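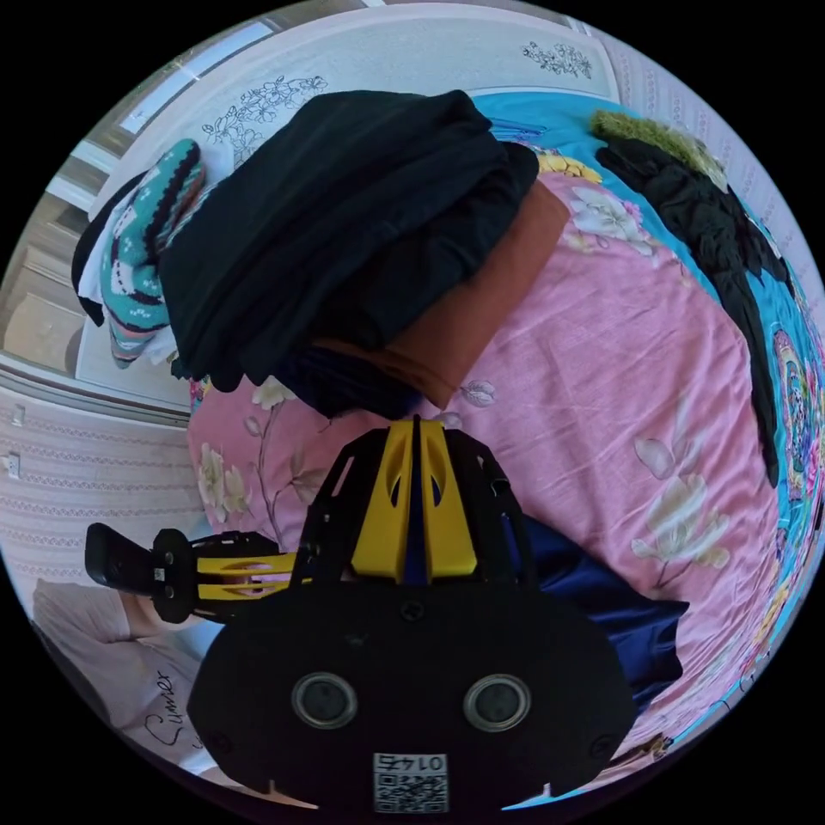

June, morning, vat room. The Parnance vat has finally settled down after all that sulking, and I want to get the numbers on paper before I talk myself out of them. It was sitting at 41 C when I came in and the surface had a good coppery skin on it, with a decent flower in the middle, so I left the lid half on and went to make tea. I have been thinking again about how much the neighboring color fools the eye when we judge depth. Put a dark navy cloth on a pink floral bedsheet and it reads close to black, but hold the same kind of navy next to black wool and suddenly it is plainly blue and you wonder what you were so pleased about. Danjuma has been saying this for months, and I owe him an apology, or at least lunch. From now on I'd like all the depth readings done on the gray card by the north window, please, me included.

Fed the vat 400 ml of the Onyeka stock, poured down the side so as not to drag air in, and stirred very slowly until the sediment lifted. I know the book says to wait an hour after that. I waited two, partly out of caution and partly because Ravinder Gagnon called about the Hundau order and we got onto the subject of his tomatoes.

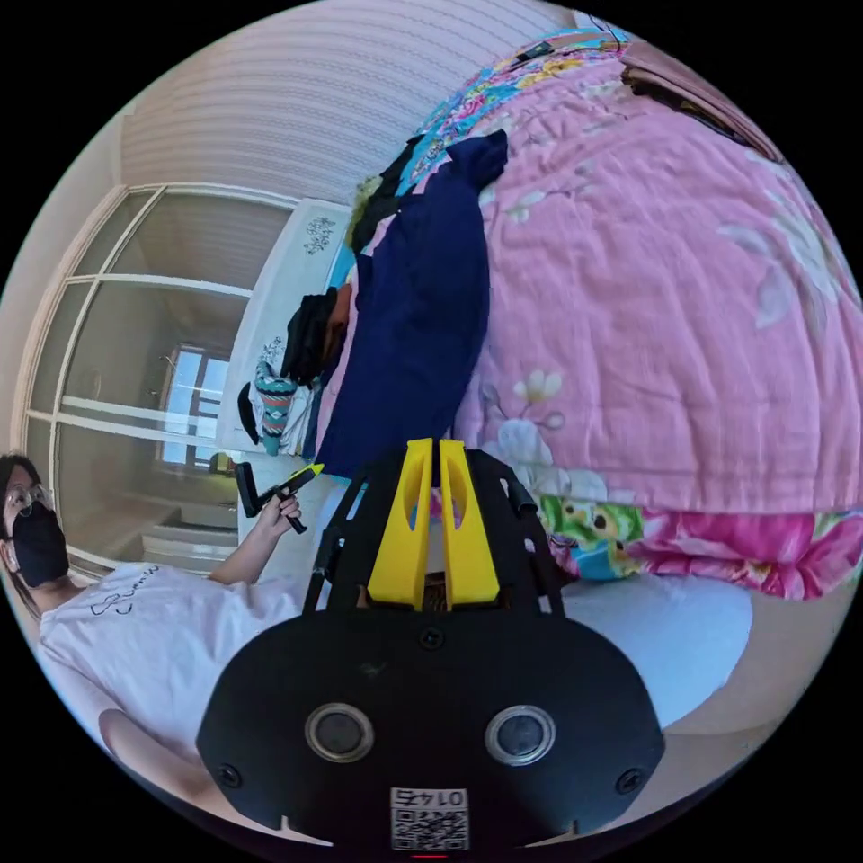 By the time I got back to it the temperature had crept up to 44, warmer than I like, so I turned the heater down a notch and propped the lid open with the short paddle. The smell was still sweetish and the liquor underneath was a clear yellow-green, so no harm seems to have come of it. Ran the first skein for about five minutes, squeezed it under the surface, and aired it on the rail. Nice even turn from green to blue, apart from a pale patch where the tie was too tight — my own fault, I was rushing, and I have retied the rest in loose figure eights.

The Clarum cotton is another story. It was scoured twice and it still floats for a while before it takes on any water, and I do wonder if there is a finish on it that soda ash won't shift. Weighed out 700 g for a third scour, with a longer simmer this time.

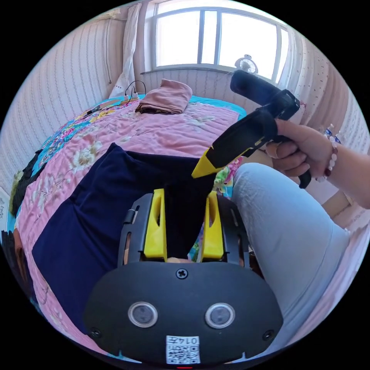 Navy fabric spread out on the bed and pinched up.

Still to do: rinse the morning skeins until they stop giving off color, then a short vinegar bath. Danjuma, if you are in before me, please don't feed the vat again, just check the pH and write it on the lid tape. The good strips are in the drawer under the scales, behind the string.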